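Teaching by Showing, Part 2: Two Arms and a Cable
Notes for the Skorero lab course, Ngaio Waaka

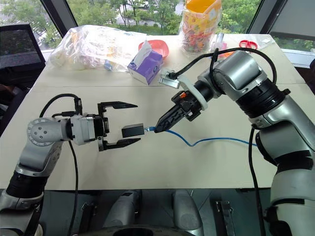 OK, so last time we moved one arm around by hand and let it play the motion back, and most of you got it working before lunch (well done!). Two arms are a different animal. You now have to decide, at every moment, what each hand is for, and your robot will learn whatever you decided, including the bits you didn't mean.

Plugging and unplugging is my favorite exercise for this. One gripper looks after the connector, the other has to steady the box it goes into. A cable is floppy, so it never sits the same way twice, and a small box slides off the moment you push on it with nothing behind it. If you do this at home with your own two hands you'll notice you brace first and push second. Do the same on the controllers. I've watched people push first over and over, then wonder why the trained policy chases the box across the table.

Some words we'll use a lot:

Demonstration: one complete run of the task, from the start pose to letting go.
Kinesthetic teaching: you hold the arm itself and move it.
Teleoperation: you move something else (a controller, a smaller arm) and the robot follows.
Policy: what comes out of training, the thing that picks the next motion.

Why not just grab the arms, like last time? Try it with two! You run out of hands, and your own sleeves end up in the camera view. With remote control you stay out of the picture, and what the robot sees while learning is much closer to what it sees later on its own.

A few habits, mostly learned the hard way by me and Mircea Buzatu when we ran this at Prirndale:

Open the gripper wide before you get near the object. Come in slowly over the last bit. Wait a beat after closing. If you fumble and recover, keep the run, a clean recovery is worth having. If you fumble and give up, mark it as failed and go again.

Leave some everyday stuff at the back of the table, too. Our Prirndale set had 207 demonstrations on a bare table, and the policy got confused the first time a mug showed up.

For next time: work in pairs, record up to 83 runs per pair, and swap drivers halfway. Send your logs to Aslı Ekinci by 18th January, with a line or two on which hand you found harder to drive.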